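Bookcase

A bookcase is a piece of furniture with level shelves, made to store books upright and keep their spines in view. It is one of the most common pieces of furniture in the home, and its history is a wonderfully rich one, tied up with the price of paper, the shape of books and the way people like to live with them.

Early history

Before books had pages they were scrolls, and scrolls were kept in pigeonholes, jars and round boxes. When the bound book took over, chests were the usual answer. A medieval household that owned a handful of volumes could lock them in a single trunk, and even a well-off monastery often managed with a few cupboards set into the cloister wall. Books lay flat in those days, many of them with metal bosses on the covers that would have scratched a neighbour badly.

Chained libraries came next, and they are a marvel to visit where they survive. Each book was fastened by a chain to a rod along the shelf, with a sloping desk below for reading. The chain was fixed to the front edge of the cover, so the books stood with their spines to the wall and their page edges facing out! Titles were sometimes written across the page edges, or listed on a panel at the end of the case.

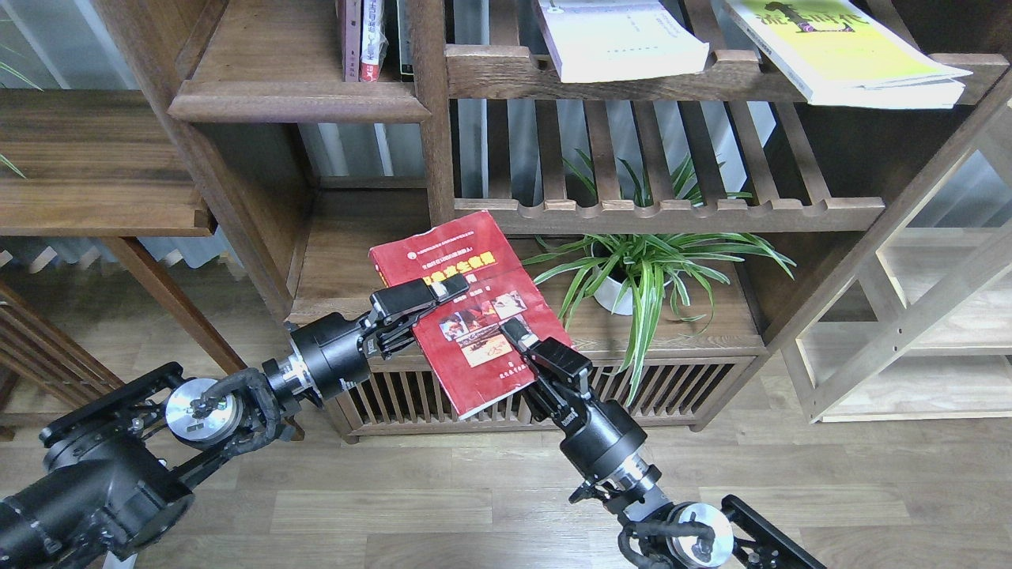

Turning the spine outwards was a slow change, and it went hand in hand with printing titles on the binding. By the eighteenth century glazed cases with matching leather sets had become the pride of the country house. Cheap cloth bindings, and later paperbacks, brought shelves into ordinary homes, where they have stayed ever since.

Construction

The basic form is two uprights, a top, a base and a run of shelves. The great enemy is sag. Paper is heavy, and a long shelf will bow in the middle over the years, particularly if it is made of chipboard. Makers deal with this by shortening the span, thickening the board or adding a strip of solid wood along the front edge, a simple trick that works beautifully.

Shelves may be fixed in grooves or rest on pegs. Fixed shelves stiffen the whole case, while pegs let the owner move things about when a tall atlas turns up. Many plain cases combine both, with one fixed shelf at mid-height. A back panel stops the frame from leaning sideways, and a tall case should always be fastened to the wall.

The Dustley case

A much-loved regional type is the Dustley case, a narrow bookcase with 6 shelves that get shallower towards the top. The furniture historian Teresa Wilczyńska has traced it to the Batista workshop, whose order book lists 1000 of them. The later Javinier pattern is wider and has a drawer in the base, handy for maps and letters.

Arrangement

Owners arrange their books by author, subject, size or colour, and each method has its loyal friends. Size is the kindest to the books themselves, as volumes of equal height hold each other up. Large, heavy books are best laid flat on the lowest shelf.

See also: Bookend; Library ladder; Reading desk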